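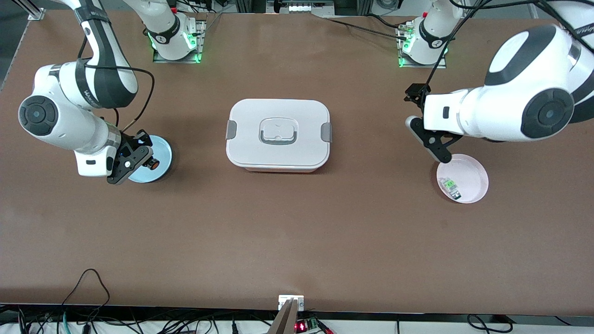 Gunhild Mikkelsen wrote in to ask whether she should let the air out of her tires when they look a bit flat in the heat, and I'm so glad she did, as tire pressure is my favorite garage topic!

## Checking tire pressure at home

- Check first thing in the morning, before you drive. Tires warm up on the road and the reading climbs with them.
- Use the number on the sticker inside the driver's door. The one molded into the tire is a maximum – leave that one alone. My sticker says 32 psi all round.
- Push the gauge on straight and firmly. If it hisses, try again.
- Never bleed a hot tire down to the sticker number. It'll be low by breakfast.
- Put the valve caps back on (a jar lid is great for holding them while you work).

Expect to lose about a pound for every 10-degree drop outside, so do an extra round in December. And don't forget the spare! Mine had sunk to 11 psi last winter and I'd never have known.

Gunhild, yours sound low to me. Give them a cold check at 6 a.m. and top them up from there.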